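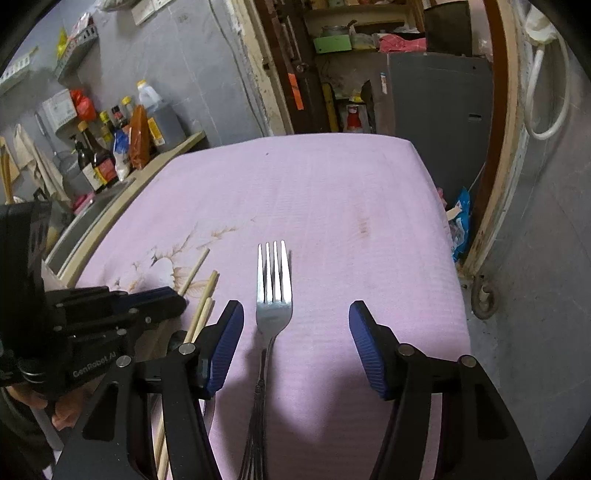
Stelov gripper comparison: frequently asked questions

Last updated 12/16/19 by Pejman Yazdani

These questions came to us by mail after the first results were shared in March. I have put the answers on one page. If your question is missing, please write to me and I will add it.

What is compared in Stelov?

Two kinds of finger pad on hand-held grippers. The first kind is the blue pad with ribs. The second kind is a flat pad that we cut ourselves in the Hassanpour workshop. Everything else stays the same: the table, the cloth, the operator and the list of objects.

Why do you work in a kitchen and not in the laboratory?

The laboratory table in Sandine is hard and very flat, and on it both pads gave almost the same result. On a table with a cloth the difference became much bigger. The cloth moves under the jaws, it makes folds, and the fork can take a fold together with it. For our customers this is the normal situation, so we moved the comparison there.

Which objects are on the list?

There are 12, and all of them are kitchen objects. The fork and the chopsticks are the ones people ask about most. The full list is sent together with the result table.

How many grasps did you make?

We made 130 with each kind of pad. A grasp is counted as good when the object is lifted, held until the operator says "stop", and put down again inside the marked place. If the object turns in the jaws but does not fall, we write it in a separate column.

Which pad is better for the fork?

The ribbed one, if you take the fork at the neck. The handle is more difficult. When the handle of a fork has ridges of its own, they can meet the ribs of the pad in a bad way, and then the fork sits a little crooked. With the flat pad it was straight more often, but it also slipped more often. I would not choose a pad only by this object.

And for chopsticks?

A single chopstick on the cloth is hard for both. The jaws must come very low, and the tips push the cloth before they reach the wood. Operators learned to bring one jaw down first, let it touch the cloth lightly, and only then close. Two chopsticks lying parallel are a different task, because it is easy to take both by mistake. We count this as a failed grasp, even if nothing falls.

Do you also test objects which stand upright?

Yes, from a holder. The chopsticks and other utensils lean in different directions, so the operator has to turn the wrist before closing. In this part the width of the pad is more important than its surface. A wide pad touches the neighbor.

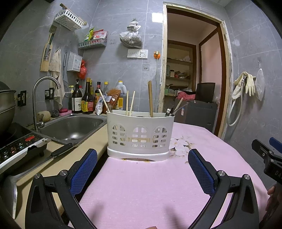

Utensil holder on the table, with the blue pads on the jaws.

Is the holder fixed to the table?

No. We tried it with tape on seven occasions and stopped. With tape the operators pulled much stronger than they would do at home. Without tape they have to lift slowly, or the holder comes along.

Can one person use two grippers together?

It is possible, and we do it for the objects which need to be held on one side. For the first days please use only one. The second gripper comes into the view of the camera very easily and covers the object. We mark such recordings with the letter C and do not use them for the comparison.

Where should the camera look?

The tips of both jaws should be visible in the lower part of the picture, with the object between them before closing. Check this again after every change of pads. A small turn of the camera is difficult to notice while you work, and very easy to notice in the evening when you go through the files.

Should I clear the shelves and the counter first?

Please leave them. We want recordings with bottles, bags and tools in the background. Only take away what stands in the path of your elbow.

What is Ulport?

Ulport is our own program for reading the recordings and writing the result table. It doesn't control the gripper. The version from March can't read the separate column for turned objects, so please ask for the newer one.

How do I clean the pads?

With a damp cloth and then a dry one, before each new object. Do not use dish soap. In our trials a thin film stayed on the flat pads and the next grasps were worse.

Can I borrow the flat pads?

We have two sets in Sandine and both can be borrowed. Write to Hassanpour with the name of your gripper and the distance between the screws on the jaw. The blue pads we do not lend.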